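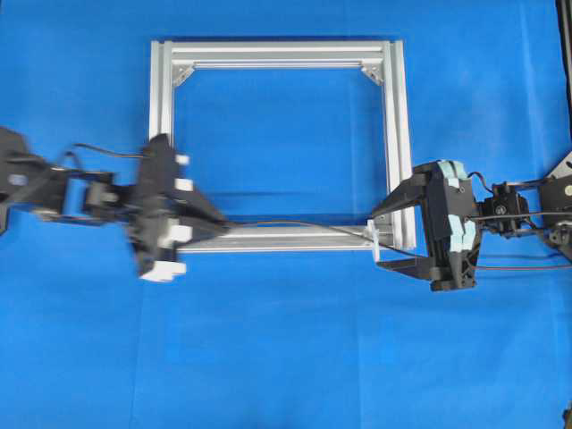
About Nindwood

Nindwood is an evening and weekend school for adults who want to learn practical bookkeeping. It was set up by Banafsheh Alipour, who had spent years doing the accounts for small shops and cafés and kept being asked to teach the owners.

We run 37 short courses a year, in payroll, VAT, stock records and year-end accounts. Most last six weeks. Classes are held on the first floor at Stonasel, above the post office, and there is a lift.

Wichai Phetsri teaches payroll and Kanokwan Chareonsuk teaches VAT. Dexter Policarpio runs the office and answers most of the emails.

New courses start in January and April. Fees include all printed notes. You can pay in 3 instalments if you ask when you book.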